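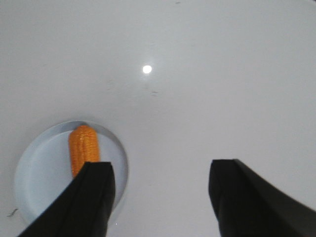

Could the FAQ please say, once and for all, whether a white gloss table needs a different cleaner from the dishes that sit on it? That request came in through the feedback form on a Tuesday, and the first two answers below have been rewritten to cover it.

Care of gloss tabletops and tableware - frequently asked questions

Does the tabletop need a different cleaner from the plates?
Yes. Plates can take ordinary dish soap and hot water. The Sirton gloss top should be wiped with a damp microfiber cloth and a few drops of mild soap, then dried. Dish soap used at sink strength leaves a film that shows as gray streaks under a ceiling light.

How do I tell a scuff from residue?
Wipe the mark once with a damp cloth, dry it, and look across the surface at a low angle toward the light. Residue moves or thins. A scuff stays where it is and keeps its edges. Most short diagonal streaks are residue from a plate foot or a cloth that was not rinsed.

Why does lint show so much on white?
Contrast, mainly. Gloss finishes also pick up a static charge when rubbed dry. Use a slightly damp cloth for the last pass and let the surface air dry for 30 seconds.

Can I put a hot plate directly on the table?
Not above 80 °C. Corn straight from the pot goes on a plate, and the plate goes on a mat. Heat marks in the gloss layer are permanent and are not covered under warranty.

Will butter or salt from corn on the cob damage the finish?
Butter will not, if it is wiped up the same day. Salt is abrasive when dry. Lift it with a wet cloth before wiping - do not sweep it off by hand.

Which plate is best for corn?
A shallow plate with a raised rim. The rim stops the ear from rolling off and holds melted butter. In the Tunar range, model 558 has the low rim and model 607 the high one. Either will hold a full ear.

Do pale blue plates stain?
Glazed ones rarely do. Melamine can yellow after long contact with turmeric or tomato. Soak in warm water with baking soda for 30 minutes, then wash as usual. Bleach dulls melamine and should not be used.

Is play food safe to wash with the dishes?
Hand wash only. The dishwasher can soften hollow plastic pieces and trap water inside them. Clean between raised details with a soft toothbrush and stand the piece upright to drain.

Can I polish out a scuff?
Light ones, yes. Use Rokden plastic polish on a soft cloth, small circles, no pressure. Test under the table edge first. Deep scratches need the panel replaced - order through Tsoukalas with the part code from the underside label.

How often should the top be polished?
Twice a year at most. Each pass removes a little of the gloss layer.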